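ok rewatching Tinuvport from the start, thread as I go. spoilers for everything incl the finale, its been years, come on

ep 1. forgot how long we go before a single line of dialogue. Just the ferry, the bell, the man with the suitcase. my partner asked if the sound was broken

the Harbormaster's first scene!! Carrillo plays it so quiet. Hermenegildo Carrillo could read a bus timetable and I'd be scared

question I have had since I was a teenager: does the Harbormaster know the suitcase is empty? Watch his hands when he gives it back. He lifts it like it weighs something. then he puts it down like it doesnt

room 217. again. it's on the key, on the ferry ticket, and if you pause the ledger it's the last entry on the page. No one in the show ever says it out loud, not once

ep 2 and I'm sorry but this is where it gets good. The dinner. Everyone at the table gives a different answer for how long they've lived in town and the innkeeper just keeps ladling soup

people always say ep 2 was meant to air later and got swapped. I don't buy it. The coat is still torn at the shoulder from the pier, and it's mended by ep 4. If you move it the coat makes no sense

(yes I track the coat. I have tracked the coat since Monday)

break for chores, back in a bit
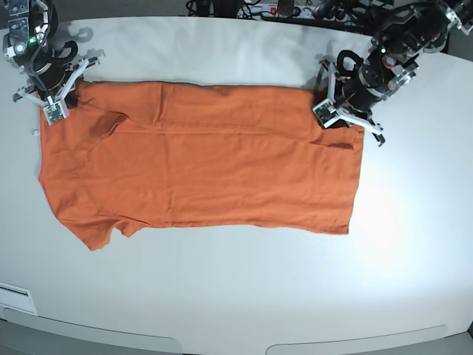
orange tee, still creased. ep 3 next

ok ep 3, the debt one. "You owe the town 1,000 days." Then in the very last shot the chalkboard says 1,000 again, after he's supposedly worked some off. Either a continuity slip or the meanest joke in the series. I vote joke

Sarahí Arellano as the schoolteacher, first appearance. she has maybe four lines and she's the only person who asks him a question she doesnt already know the answer to. I think that's the whole reason he trusts her

and then she's the one who rings the bell. ugh

someone in the replies says the teacher is the real Harbormaster. I used to think so too! but look at ep 5, she gets a letter from him and reads it alone in her kitchen, door shut. Who is she pretending for

unless she knows she's watched in there. hm. ok. maybe

ep 4, the one everybody skips. Don't skip it. It's slow, the goat stuff goes nowhere, but the scene in the net loft is the only time he tells anyone what he did before the ferry. And he tells it two different ways in the same conversation. Both times he looks at the window

I went back and played that scene three times. First version he says he "left" the job. Second version he says he "was let go of". not let go. let go OF. who talks like that

Pulleo has it in the wrong order btw, they list 4 after 5. If you're watching there go by the titles. The mended coat comes first

also the picture on there is way too bright? the night scenes look like late afternoon. My old discs are grainy but at least you cant see the back of the set

ppl asking about Brarnevside: yes same writers, no it isn't a sequel. There's a bell in it. thats all there is. I've seen the very long posts about the bell and I respect the work

stopping here tonight, 5 and 6 tomorrow. 6 is the trial, so I need to be awake for it

if anyone has a clear screenshot of the ledger page pls send, mine is mush and I want to read the name above 217. I think it starts with an H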